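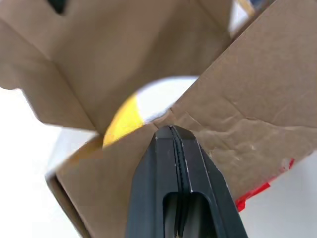

Progress report, Zoltstead packing room
Covering July

Hi all,

Another month gone, and I owe you the usual update on how your grant is being spent. Short version: the boxes are getting under control, the shelves are mostly up, and we are under on tape and over on cardboard. Longer version follows, so get a coffee.

When you last heard from me we'd just moved the Promum packing work into the front half of the room. Since then we've sent out 2218 parcels, against 332 in the same stretch before the grant started. I checked that twice! A good part of the jump is the school supply orders, which all land at once, so please don't expect a line that keeps going up like that. I'd guess August comes in lower.

Boxes. You asked me last time why so much of the budget goes on cardboard, and it's a fair question. We reuse whatever comes in, and used boxes are free, but they come with soft corners and flaps that have been folded the wrong way a few times. Once a flap has a band of creases across the middle it doesn't want to lie flat, and then the tape goes on crooked and the whole lid bows up in the stack. We've been sorting them into three piles - good, good enough for light stuff, and flatten for recycling. The middle pile is the biggest by far. Scuffs and scratches don't bother us, it's the seams we look at. If you can push a seam in with one finger, it goes down a pile.

I bought 80 new medium boxes from Kirui to cover the heavy orders (books and canned goods, mostly) and I'm really happy with them. They fold up fast and the bottoms hold. The small ones from Soro were cheaper but the flaps don't quite meet, so we're using those up on clothing and I won't be ordering them again.

Spending so far is $3468. That covers the new boxes, two tape guns, the shelving, a scale that can weigh more than a bag of sugar, and the floor mats. The mats were not in the original plan and I did ask before buying them, but I'm putting it in writing here so it's on record. People stand in there for hours and my own knees were complaining by lunch. Paper filler has cost us next to nothing, as the print shop next door gives us its offcuts.

What hasn't gone well: labels. The printer jams if you feed it more than about ten sheets, and we lost most of a Monday to it. I've moved the printing to first thing in the morning so the labels are ready before anyone starts taping, and that's been better. I'd still like to replace the thing in the fall if there's money left.

Also the shelving. Two bays are up and full, the third is leaning against the wall waiting for a set of brackets that came in the wrong size. The right ones are on order. Until then the flattened boxes live under the long table, and yes, I know how that sounds to anyone who has tripped over them. I have too.

Plans for next month:

Get the third bay up and move the flattened boxes onto it.
Write up the box sorting on a single page and tape it to the wall by the door, so new people can pick it up in their first hour.
Try the wider tape on the reused boxes. It costs more per roll, but we're putting two strips on everything now, so it may come out even.
Ask Kirui for a price on a bigger order before the winter rush.

I don't need any extra money for this next part. If you'd like to come by and see the room, mornings are best, before the pickup van arrives at 2. Receipts are in the shared folder, all but the one for the floor mats, which I'll scan and add this week.

Thanks again for backing this!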